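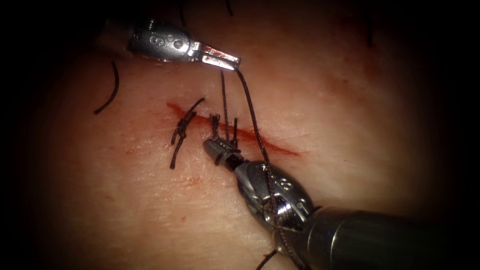

4. Closing the cut with separate stitches

By now you've got your pad set up and your cut made (if you haven't, go back to section 3, I'll wait). I like interrupted stitches for a first project, meaning each one is tied and trimmed by itself before you go on. They're slower than a running stitch, but if one goes bad you can snip it out and leave its neighbors alone.

You'll want dark braided thread on your Limsakul pad. The pale skin makes every loop easy to read, and braid grips itself so nicely while you're learning!

4.1 Start near one end of the cut. I go left to right because I'm right-handed, and Rostam Najafi, who tested all of these steps for me, goes the other way. Both are fine.

4.2 Bring the needle in straight down, a little way back from the edge. Turn it through its own curve and let it come up inside the cut. Don't push it forward like a sewing needle - you'll drag a big hole in the skin layer.

4.3 Pick the needle up again and go through the far edge from the inside out, at the same depth and the same distance back. Uneven bites are the most common reason one lip ends up higher than the other.

4.4 Pull the thread through until you have a short tail left. Mine is usually 3 cm. Longer tails feel safer but they get tangled in everything.

4.5 Wrap twice for the first throw and lay it flat. Snug it down until the edges just touch, then stop.

CAUTION: Please don't haul on the knot. The pad will pucker, and a pad that's been puckered hard a few times starts to tear along the cut.

4.6 Add a single throw the other way, then one more back. Slide the finished knot over to one side so it isn't sitting right on the line of the cut.

4.7 Trim both ends, leaving enough that you can grab them later. They'll splay out in different directions and look a bit scruffy, and I've stopped caring about that.

4.8 Move along and do the next one. I leave 10 mm between stitches on a straight cut and go closer on a curved one.

Note: If you're using the practice blood from the Helter kit, dab the cut before each new stitch (I forgot this for weeks and kept losing my thread in the red). Dab, don't wipe, or it smears across all those fine creases and you'll be cleaning it out forever.

Note: Niloufar Ahmadpour ties her two end stitches first and fills in the middle afterward. Try it if your edges keep sliding out of line by the time you reach the far end.

4.9 When the whole cut is closed, run a fingertip gently across it. If you feel a step, find the stitch nearest to it, cut that one out and redo it before moving on to section 5.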